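11 de junio de 2022

¡Por fin sábado y por fin me he puesto con el orden! Llevaba desde febrero diciendo que iba a comprar cajas, y al final me planté en Coutinho y me gasté 3795 pesos (dolió un poquito, lo confieso). Las pinzas las quiero siempre a mano, que luego me paso media tarde buscándolas debajo de los sellos de Batum, y tengo unos 1000 todavía sin clasificar... ¡qué pereza y qué gusto a la vez! La mesa marrón ya tiene sus manchas y así se queda, le tengo cariño. Mañana empiezo por los repetidos, que son los más agradecidos.
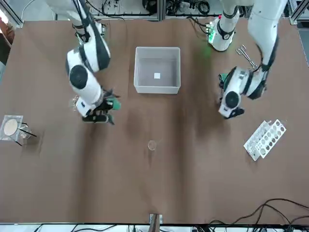 Relby me escribió por la noche que una caja sin divisiones acaba siendo un cajón de sastre, y que metiera sobres dentro, de 100 en 100. Puede que le haga caso. Ahora ceno algo y a dormir.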